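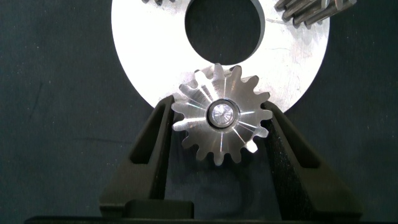 Kallell thinks the fingers are the problem and the camera is fine, and wants me to stop touching the exposure settings until the tips have been redone. Also thinks 131 grabs is too few to say anything. Noted. I half agree with the first part and not at all with the second.

**Monday, shop bench, gear picking, arm no. 2**

Where we are: the arm is supposed to pull small spur gears off the dark mat and drop them on the Ginting fixture, bore over pin. The claim on the build page is that the slotted fingers "self-center" on anything round. I have never believed this and the count so far doesn't help it.

- 131 grabs logged since the new fingers went on
- 49 of those ended with the gear on the pin without me helping
- the rest: dropped, tilted, or sitting on the rim of the fixture looking pleased with itself

People keep quoting the grab number as if it were the success number. A grab is the fingers closed with a gear between them. I can do that with salad tongs.

**What bugs me about the grip**

The two fingers lean in and make a V, and the gear sits in it low on both sides. Fine for a smooth disc. With sixteen teeth the tip on one side can land on a tooth while the other lands in a gap, and then the bore isn't where the software thinks it is. It doesn't take much, the pin has very little slop. There is also nothing holding the gear from above, so all of the holding is friction and hope.

Steston's write-up says to close harder. Tried it. The slots in the fingers let the walls flex, which was sold to us as a feature, and past a certain point the extra force goes into bending the finger. Went back to the old setting after lunch.

**Camera**

Still not convinced this is fine, whatever Kallell says. The wrist view is good and sharp on the teeth, but the face of a polished gear throws bright streaks out from the hub, and the big brushed disc lying behind it comes out nearly white. The circle finder wants a round dark hole on a bright part. So does the disc have one, and a much bigger one, right above the gear in the view. I suspect it has been locking on to the wrong hole part of the time. Suspect only, I haven't pulled the overlays for the bad grabs yet.

The little gear also has a polished cap seated in its bore with a dark ring around it, so for the finder it's a ring and not a hole at all. I'd like to know what it does with that. The fixture pin certainly won't go through it, so parts like that need to come out of the test set or get their own bin. Should have been sorted before the first run.

Exposure: got it down a step, teeth still readable, disc less blown. Dull gunmetal gears get hard to find at the same setting. You win one, you lose one. Left it halfway, against advice.

**The 1000 target**

The plan from Almont says 1000 grabs before we decide anything about the fingers. I don't see the point. If the tips are wrong we'll have 1000 records of wrong tips, and a worn-out mat. I'd stop at 137, which only means six more, all with the same plain gear, turned a bit each time. If the misses follow the tooth position we have our answer and can go print something.

**To do**

1. Six more grabs, one gear, mark a tooth with paint pen so the angle shows.
2. Clear the disc and the bigger gears out of view. Run the circle finder again on stills with and without them.
3. Draw a tip with a soft pad on it. Kallell wants a notch that fits the teeth, but then it fits one size of gear and we have a drawer full of sizes.
4. Pull overlays for the bad grabs. Should be first on this list - I keep putting it off as the viewer crashes on the shop laptop.
5. Mat is wrinkled. Tape it down flat at the corners or the height reading is junk.

Finger screws checked at 4:30, both snug. Power off at the wall, spare fingers in the shallow drawer with the calipers.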